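Clearing the desk drawer, part two: sorting by shelf life

The first part of this covered the cables. This one covers everything else that had built up in the left drawer of the desk and on the windowsill next to it, which is the category I had been avoiding because it has no common property apart from location.

The method is the one I used for the cables. Empty the whole container, put nothing back until it has been through a flat surface, and handle a small batch at a time. I set the batch size low after the first attempt, in which I tipped the entire drawer onto the bed and ended up sleeping on the couch. A small batch takes me 10 minutes. A large one takes an evening and ends with most of it going back where it came from.

The flat surface is the small table from the hall with a cloth over it. I tried three coverings before settling. Bare tabletop was no good, as small items slide and the finish marks. A bath towel held everything in place but hid paper clips in the pile, and I found two of them later with my elbow. The woven cloth is the compromise. It has a shallow grid texture, enough to stop a pen rolling off, and it is pale, so anything dark shows up on it immediately. It goes through the wash at low temperature and dries overnight on the rack. I don't iron it.

Sorting criteria took longer to settle than the covering did. Sowmya Subramaniam sorts by room of destination, and her apartment is tidier than mine, so I tried that first. It fails for me because nearly everything in the drawer has the same destination, the drawer. Sorting by frequency of use was next. That depends on my own estimate of how often I use a thing, and my estimates are generous. I believed I used the hole punch monthly. There was dust inside the mechanism.

What I use now is shelf life, in four classes:

Class 1: food and anything else with a printed date.
Class 2: things that dry out, leak or fade (pens, glue, batteries, tape).
Class 3: paper and photographs.
Class 4: inert. Clips, rulers, sticks, stones, keys to unknown locks.

Class 1 leaves the desk area permanently. Class 2 gets tested on the spot. Class 3 goes in the flat box. Class 4 has to justify the volume it occupies, and usually doesn't.

Batch four was a fair test of the scheme in that it had something from each class in it.
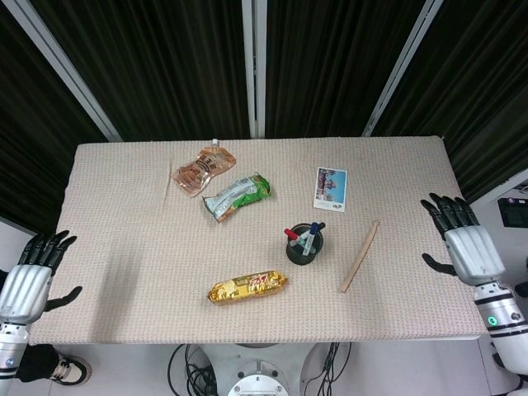

Batch four on the cloth: pouch, snack, photo card, pen holder and the wooden stick among it.

Taking them in class order.

The spout pouch and the snack package are both class 1. I keep food at the desk for the late shift and then forget it. The rule is now that sealed food goes to the kitchen shelf at the end of the session, whatever the date on it says, and opened food goes in the trash. Crinkled packaging is also the worst thing to store in a drawer from a packing point of view. It has low mass and high volume, it springs back when you close the drawer on it, and it pushes flatter things toward the back, where they jam the runner. I had put the sticking drawer down to humidity since December. With the packets out it closes with one finger.

The spout pouch is a different problem. Pouches of that kind don't stand up reliably once they are partly used, and the cap is small enough to lose. In a drawer I would only ever keep one inside a second container, at which point it may as well be in the fridge door, upright, where a container already exists.

The photo card is class 3. White border, colored building against a blue sky, writing in the margin. I have a few like it, mostly from Cempaka Kusuma, who mails them instead of messaging. They had been living in the drawer face up with pens on top of them, and two of the others have a faint blue line across the sky as a result. Prints go in the flat box now, face to face in pairs with a sheet of plain paper between. The box is a Nallevus document box, product number 2646, the shallow one. I mention the number as the deeper version looks identical in the store and will not fit under the monitor shelf. I bought the deeper version first. It holds the cables.

The markers are class 2. Procedure for testing: uncap, draw one line the length of an index card, recap, wait a minute, draw a second line. A marker that fails the first line but passes the second goes back into the holder tip down for a week and is then retested. A marker that fails both is thrown out, cap included. Do not keep the cap. I had a small bag of caps with no markers, and I cannot reconstruct the reasoning.

Storage orientation is argued over more than it deserves. Craig Menzies maintains that all markers should be stored flat so that the ink stays even along the core. He is probably right for dual-tip ones. For single-tip markers I have not been able to detect a difference between flat and tip down over several months, though tip up did produce pale first strokes. The trouble with an open holder is that it encourages caps up, as that is the end with the color on it. My fix is to accept caps up for whatever I am using that week and keep the spares flat in the tray.

The holder itself stays. It is black mesh, round, and wide enough that the contents lean at different angles, which annoyed me until I noticed that leaning makes them easier to pick out singly. A mesh holder also lets dust fall through to the surface underneath, so lift it when you wipe. Mine sits on a cork coaster.

Class 4 is the wooden stick. I have kept it through two moves. It is useful for getting things out from behind the radiator and for stirring paint, and I have a proper tool for neither. Angus Lamont suggested I cut it down to drawer length. I would rather store it somewhere long. It now lies along the back of the Flarden shelf behind the books, where it takes up no usable space.

Results so far. The drawer went from not closing to half full. Internal layout is one shallow tray at the front for class 2, the tape and stapler behind it, and a deliberate gap on the right where the charger goes at night. I have not bought dividers. Eifion Bowen sent me a link to an adjustable set and they look well made, but they fix the layout before I know what the layout is. I'll revisit that once it has been stable for a couple of months.

One mistake to record. I labeled the classes on the storage boxes with class numbers, and a week later had to open each box to remember which number was which. The labels now say PAPER and TESTED. Class 1 has no box and class 4 does not deserve one.

Still to do: the windowsill, which is mostly chargers for devices I no longer own, and the tin. The tin contains foreign coins, one watch battery of unknown charge and a key stamped 917. The key does not fit anything in this apartment, including the meter cupboard, which I tried twice. It goes on the cloth with the next batch.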